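Talk notes: The Bed Is the Best Table You Own
Imke Wiegand – Drarnthorpe Library, upstairs room, February evening series

Slides are numbered in pencil on the printout. Water on the left, clicker on the right, shirt bag under the chair. Start at 7 even if people are still finding seats.

OPENING (no slide)

Good evening, hello, thank you for coming out in the cold to hear a person talk about T-shirts!

Tell the Skarlow story. My first apartment, on Skarlow Street, with one dresser that I shared with my sister. The drawer only opened if you pushed the shirts down with one hand and pulled with the other. I lived like that for 11 years. Pause for laughs. Then: I thought I needed a bigger dresser, and what I needed was somewhere flat to fold.

Ask for a show of hands. Who folds on the couch? On their lap? Standing up, against the chest, chin holding the collar? (Do the chin thing. It always gets a laugh.)

PART 1: WHY THE BED

Main point, say it slowly: you need room on all four sides of the shirt. A kitchen table is fine if it's clear, but mine never is, and I bet yours isn't either. A bed is big, it's at the right height for most of us if we stand close, and it's usually near the place the clothes are going anyway.

Push the quilts and blankets over to the side. You don't have to fold them first! People get stuck here. They think the whole room has to be neat before they can begin, so they never begin. Clear the middle and go.

A plain sheet helps a lot. You can see the edges of the shirt against it, and a bright shirt on a pale sheet is the easiest practice there is. If your sheet is wrinkled, give it one pull toward you and leave it at that.

Slow down for the next slides. Let them look before talking.

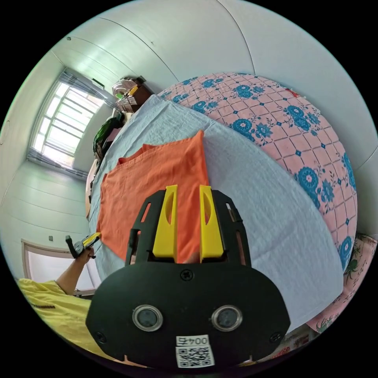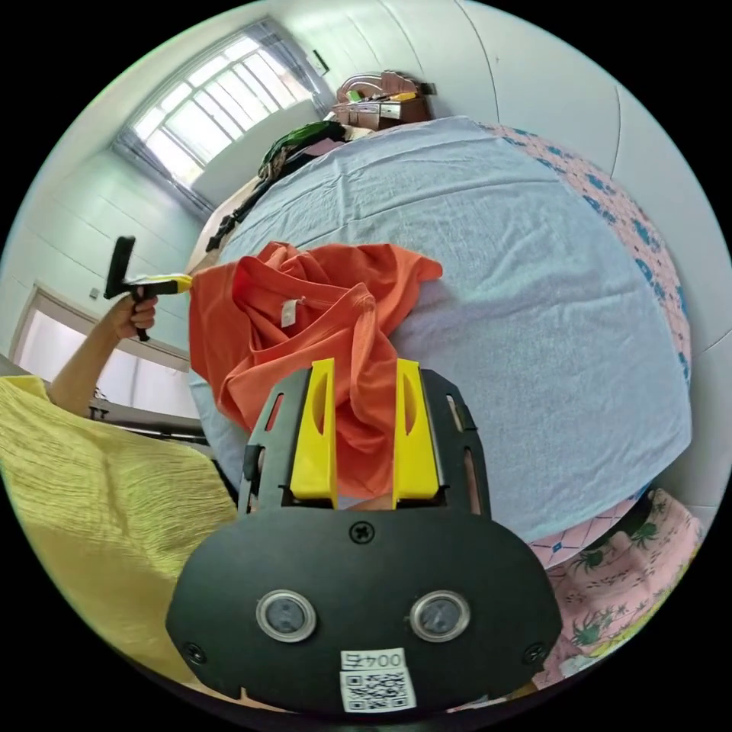
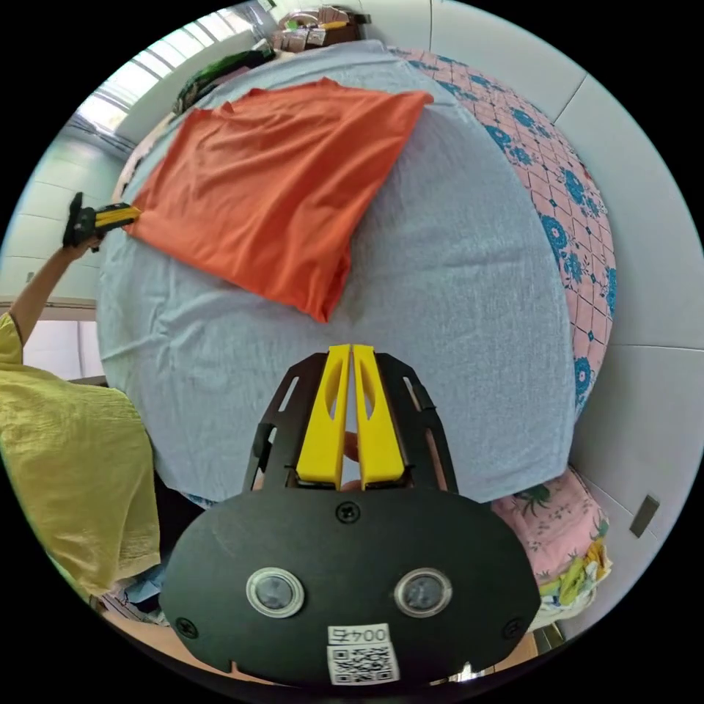

The orange shirt on the blue sheet, with the pink florals over on the right.

Talk over these:

I love this color combination, first of all. Say so.

In the second one, the shirt is still bunched up, and you can spot the little white care label near the collar. Great landmark! When a shirt comes out of the basket in a ball, look for the label. Find the label and you've found the neck, and from the neck you can work out everything else.

The third has the orange spread out loosely, with creases still in it. Loose creases are fine at this stage. Go for the big shape, then smooth from the middle out to the sides with a flat palm.

Corners and hems: on the first one, see the doubled hem at the upper left corner. Hems are the strongest part to pull on. Take hold there and you can straighten a whole side with one tug. Don't pull on the thin part of the fabric or at the neck, which goes wavy.

PART 2: THE FOLD (live, bring it to the front table)

Use the green shirt from the bag, then the striped one if there's time.

Face down. Label end away from you.
Bring one side in past the shoulder. Sleeve back on itself.
Other side the same.
Bottom hem up to just short of the neck.
In half again, or in thirds if your drawer is shallow.

Do it once at normal speed and once very slowly. Then hand out the 8 practice shirts and let people pair up. Walk around. Be nice about sleeves – everyone's sleeves are bad the first time, mine were terrible.

If anyone asks about folding boards: I have the Skasa one and it's good for kids. I stopped using it once my hands knew the size.

PART 3: THE PILE

One kind at a time. All the T-shirts, then all the pants. I timed myself on a full load last winter: 19 minutes when I sorted first, 53 when I grabbed whatever was on top (to be fair, I had the radio on and there was a phone call in there).

Dark things in their own heap at the far end of the bed, so the near side stays open for folding. Finished stacks go on a chair. If you put them back on the bed, they will slide, especially if you lean on the mattress, and then you get to do it all again. Ask me how I know!

QUESTIONS

Likely ones: fitted sheets (yes, I'll show you, come up after), ironing (hardly ever), how to get a teenager to do it (no idea, take suggestions from the room).

Mention the sign-up sheet for the Koivisto mending evening by the door. Collect the practice shirts before people put their coats on. Last time I went home two short.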